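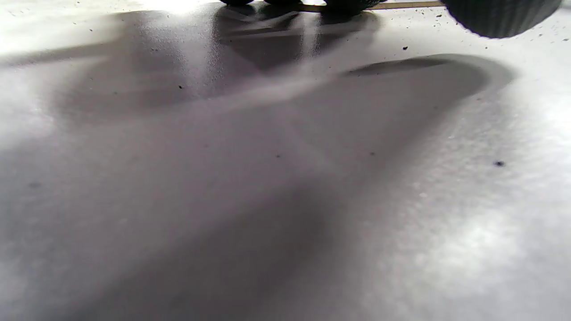
Renting the Hitari capture kit: was it worth it?

So I finally caved and rented the Hitari kit, the one I've been going on about since February. It's $917 for the rental and $2397 if you fall in love and want to keep it, and I spent a good chunk of the first evening trying to decide which of those numbers scared me more.

What you get is a way to record people doing ordinary hand jobs so a robot can learn from them later. There's a hand-held gripper with its own camera, and there's the glove set: thin black gloves, a VR controller that straps over the back of each hand, a sensor bracket for the wrist and a little module for each forearm. Everything runs on cables. Lots of cables! If you're hoping for the wireless life, keep scrolling.

I started with the gripper and liked it right away. The catch is how close that camera gets. Hold it low over anything pale and you get a whole landscape of gray shadows and dark specks (I had no idea I lived with that many specks), and whatever's standing farther back only pokes into the top of the shot. Great for seeing what the fingers are up to, not so great for working out where you are. The Plilletano software that comes with the rental lets you line it up with a head camera, and I'd call that a must.

The gloves took longer to get along with. Straps first, then modules, then cables, and please route the cables toward your elbows before you plug anything in. My first try at it took 8 minutes and I had to undo half of it. Once you're in, though, you can still do fiddly stuff. Whiteboard jobs turned out to be a favorite of mine: marker in the right hand, small white board flat on the table, left hand free to steady it, eraser parked off to the side. The controllers look like they'd be in the way, and they do make your hands feel top-heavy, but you can hold a marker pretty normally.

Battery on the Dundulero recorder box (it's an add-on, grr) lasted four hours for me.
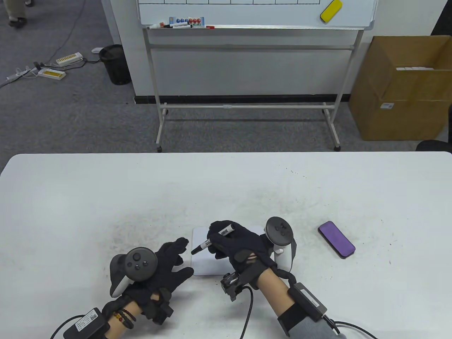 Khôi Khương wrote in to ask whether the gloves get tiring, and thinks the gripper alone would do for most people at that price. Fair question! My wrists wanted a break well before the battery did. As for gripper only, if all you're recording is pick-up-and-put-down, sure, go for it and save your money. For writing or anything where both hands are busy at once, I'd still want the gloves.

I'm keeping the rental one more month and then we'll see.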